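Toy food

Reading time: 5 min

Home Topics Toys and games Household Index Random article

Toy food (also play food or pretend food) is a class of children's toy made in the shape of things to eat. It is normally used with small or full-sized kitchenware, such as plates, cups, pans and utensils, in a form of pretend play in which meals are prepared, served and cleared away. Toy food is made from wood, felt, moulded plastic, rubber, papier mâché and, in older sets, plaster or painted tin. It is sold as single pieces, as themed groups (fruit, bakery, breakfast) and as part of larger play kitchens.

The term does not usually cover display food, which is made for shop windows and restaurant counters, or the miniature food made for dolls' houses. The three overlap in practice, and pieces made for one use are often found in another.

Range of items

Fruit is the most common subject. A piece of toy fruit must be recognized from its outline and colour alone, often by a child under three, and makers favour fruit with a simple shape: banana, apple, orange, strawberry, pear and grapes. Colours tend to be flat. A strawberry is red with a green leafy cap; a banana is yellow with a darker tip. Surface detail such as seeds, pores or bruising is added in more costly ranges and left out in cheaper ones.

Vegetables, bread, eggs and slices of pizza follow fruit in most catalogues. Meat and fish are less common and are more often sold in felt. Condiments form a small group of their own, chiefly ketchup and mustard bottles with a contrasting cap and a printed or stuck-on label.

Scale

Most toy food is made somewhat below life size, although strawberries and other small fruit are often made at full size or larger to avoid a choking hazard. The result is that pieces in one set are seldom in proportion to each other. When toy food is placed with household dishes, the difference shows most on a large dinner plate, where one piece of fruit covers only a small part of the surface.

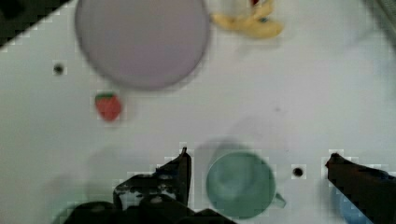
Whole, cut and peeled forms

Toy food is made in three main forms.

Whole pieces show the food as it is bought. They are the cheapest to mould and the hardest wearing, having no thin parts.

Cut pieces show a half, a slice or a wedge. Citrus is the usual subject, as the segmented face is easy to recognize. A variant known as cutting food is made in two or more parts joined with hook-and-loop tape or magnets, and is separated with a blunt toy knife. The tape is the first part to wear out. The Nineo cutting range, sold in Canada from the 1980s, used a wooden peg in place of tape, and complete sets are now hard to find because the pegs were easily lost.

Peeled pieces show food partly ready to eat. The half-peeled banana is the standard type, with the peel spread outward in flaps. On moulded versions the flaps are fixed. On felt and silicone versions they can be folded up again.

Kitchenware used with toy food

Sets are completed with a small number of utensils and containers. These may be toys in their own right or ordinary kitchen goods taken from the cupboard. Mixed groups are common in child care centres, where real pans and trays outlast their toy equivalents. Typical items are:

– a round plate, used as the serving surface
– a cup
– a frying pan, usually black
– a slotted spatula or turner, in plastic to limit noise and damage
– a tray or basket, plain or perforated
– an oven, either a toy or a disused countertop model with the cord removed

Perforated metal trays are sold as oven and air-fryer accessories. In play they serve as a grill, a drying rack or a carrying tray. Sand and crumbs fall through the holes, so they need less cleaning than a solid tray.

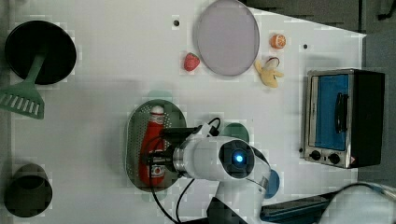 Toy fruit and kitchenware on a white tabletop, with a ketchup bottle in an oval perforated tray.

Manufacture

Moulded plastic food is made by blow moulding (hollow pieces) or injection moulding (solid or two-part pieces). Blow-moulded fruit is light and leaves a visible seam. Colour is mixed into the plastic, and secondary colours are sprayed through a mask or applied by pad printing.

Wooden food is turned or sawn, sanded and finished with a water-based paint. The Mayrhofer workshop pattern, still followed by several small makers, uses beech for fruit and a dowel stalk glued in place. Felt food is cut flat, stitched and stuffed.

A Dikska trade catalogue listed 464 pieces of toy food, of which around 200 were fruit. Bumetti, which supplied preschools, sold a classroom crate by weight, with no fixed contents.

Care and storage

Plastic pieces can be washed in warm soapy water. Hollow pieces with a vent hole take in water and should be wiped – mould inside the piece cannot be reached and the piece is normally thrown out. Wooden pieces are wiped and left to air dry. Felt is spot cleaned.

Sets are stored in open bins sorted by type. Storage in sealed tubs is suitable only for dry pieces.

See also: Play kitchen; Display food; Dolls' house miniature; Pretend play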